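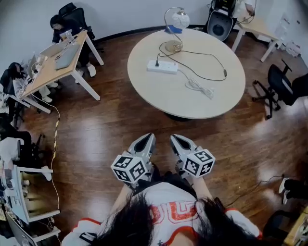

Ticket 907
Product: Prustell hand-held gripper pair, marker cube tracking
Site: Danari, second floor office
Opened: 6/9/19
Status: Closed, fix confirmed
Task: lamp plug, round table

Problem as reported
Left gripper pose jumps during recorded demonstrations. The right one tracks normally. Jumps show up when both grippers are brought close together ahead of the chest, before the reach to the table. Replay on the arm stops with a joint speed fault.

Log

Entry 1. Pulled 50 demonstrations from the Wan server. 18 contain at least one jump of more than 300 mm between consecutive samples. Finger opening values are clean in all of them, so the finger encoder is ruled out.

Entry 2. Asked site to check the cubes for loose screws and scratched faces. None found. Cubes swapped left to right as a test. Fault stayed on the left side. Cube hardware ruled out.

Entry 3. Floor in this room is glossy and throws back the ceiling lights. Site switched off the row nearest the table and recorded again. Fewer dropped detections on both sides, but the left jumps remain. Separate issue, noted for the setup guide.

Entry 4. Compared marker IDs against the Irkico calibration file. Two faces of the left cube are listed with each other's IDs. The pose is correct until one of those faces becomes the main one in view, then it flips. Matches the report: the wrist turns inward at that point of the task.

Fix
Corrected the two IDs in the left cube file and reloaded. Old recordings can be reprocessed from raw video. No need to repeat the demonstrations.

Check
Site reprocessed all 18 bad files. No jumps. Replay of the plug task ran to the end without a speed fault.

Open item
Loader should reject a cube file that fails the face layout check. Moved to the July release list.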